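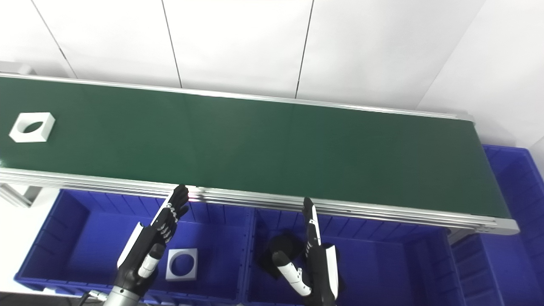

May 2, 2021
Posted by Tatiana Hrnčiar

Hi all,

I'm going to pick up the sourdough thread again, because I've been baking all week and have opinions now!

> My loaves taste fine but they spread out like pancakes the
> second they leave the basket. I'm using 500 grams of bread
> flour and leaving the dough on the counter overnight. Is my
> starter too weak, or do I just need a hotter oven?

I doubt it's the oven. Mine did exactly this when we first moved to Haltgate, and I blamed the oven for months (I even had a man in to look at it, poor guy). My money is on the overnight part. If your kitchen is anything like mine, the dough is way past ready by the time you get up, and once it's gone slack there isn't much you can do except pour it in a pan and call it focaccia. Very good focaccia, mind you.

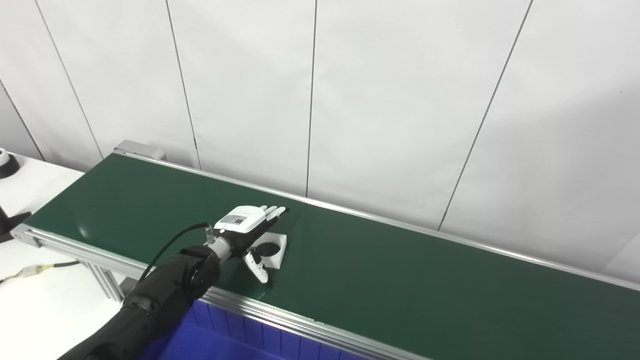 So try mixing in the morning on a day you're home, and stop when the dough has puffed up by half or so and jiggles when you nudge the bowl. Then shape it and put it in the fridge overnight. Cold dough is so much easier to score, too.

The other thing is water. How much are you putting in? Half the recipes online want a really wet dough and I just don't get along with it. I dropped mine by two big spoonfuls and the loaf stood right up. You do lose a little of the open crumb, but my husband says the butter stays on the bread now, so he's happy.

On the starter: feed it the night before and again when you wake up, and use it while it's still domed on top. I was always using mine after it had sunk, out of pure laziness. I keep a small one on plain white flour with a spoon of rye, and it has lived through a vacation and being shoved behind the pickles since September.

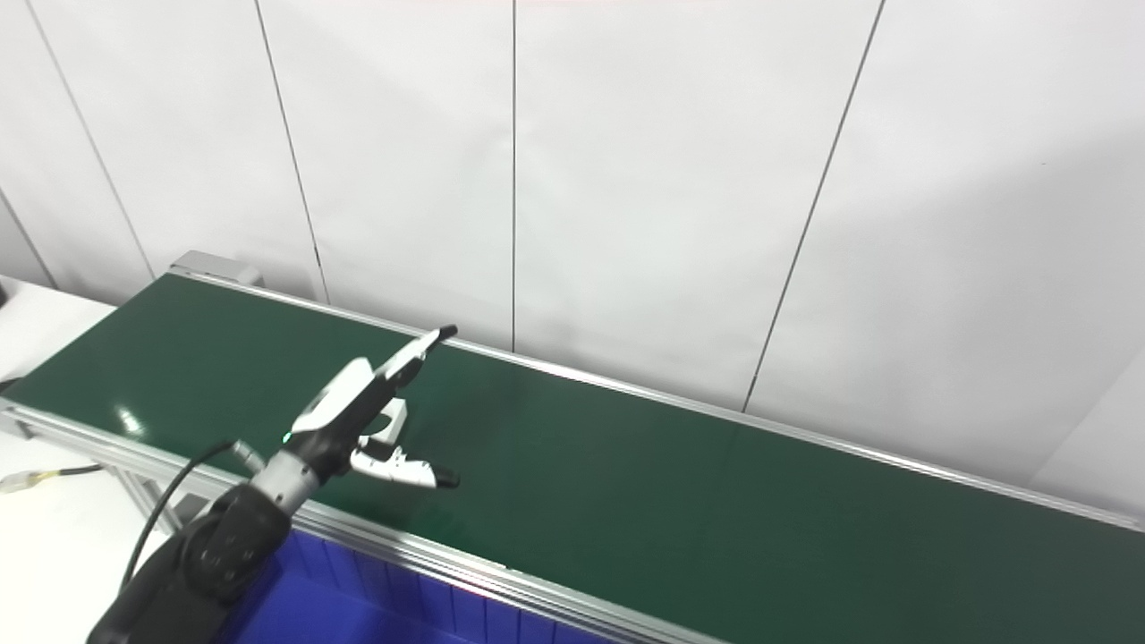

Somebody also asked about baking without a Dutch oven. I use an upside-down roasting pan over a baking sheet and get a decent crust, though I have to leave the lid on longer than the recipe says. My oven thermometer reads 2 degrees off from the dial, so I've stopped fussing with that. Let it cool all the way before you cut it, please, I know it's hard!

Let me know how the next one comes out, and does anybody have a rye recipe with caraway they like?

Tatiana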